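Keep the Rack in the Sink

Opinion

My dishwasher was made by Brestex, cost 1,476 dollars and holds more plates than I own. I still wash most of my dishes in the sink, and I think more people should.

When we redid the kitchen on Provska Street, the salesman at Bivar wanted to sell us one huge basin. It was 806 dollars with no fittings. I asked what you do with a clean plate, and he pointed at the dishwasher.

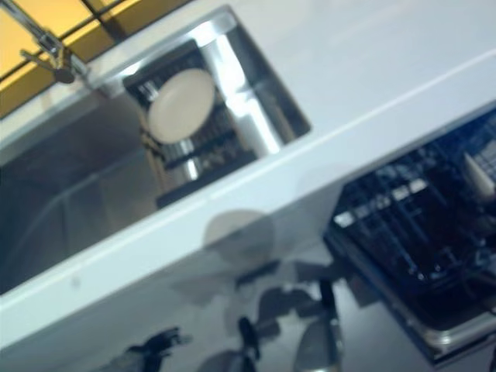 One dish at the sink, with the dishwasher open alongside.

A bowl with a few crumbs on the rim takes less than a minute by hand. Put it in the machine at 7 a.m. and it sits there until night, when the crumbs have set hard.

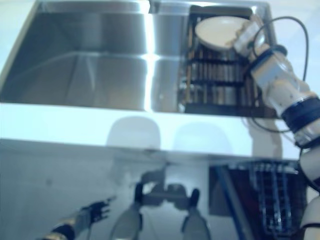
What makes hand washing work is a rack that stands in the sink. The drips go straight down the drain and the counter stays clear – no tray, no soggy towel.

The counter matters too. Glossy white looks good in a showroom, but you will wipe it all the time if your rack sits out on the counter.
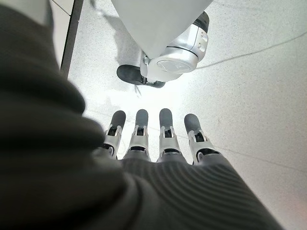

What about big dinners?

Run the machine. I'm not against it. After a July party with pans from end to end, I was glad to have it. But two plates after lunch are not a load.

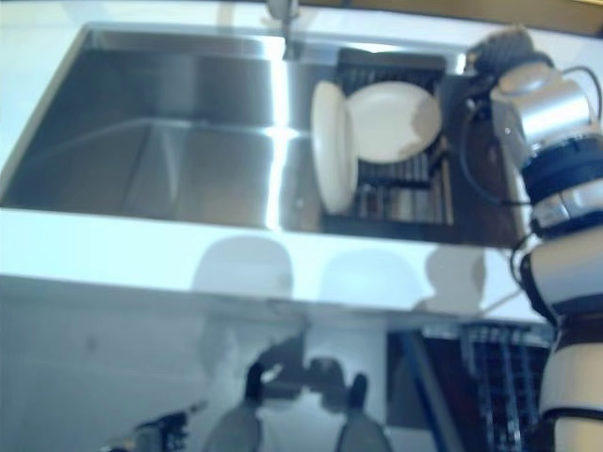
Stand them upright with a gap between them and walk away. Buy the rack before you buy anything else for the kitchen.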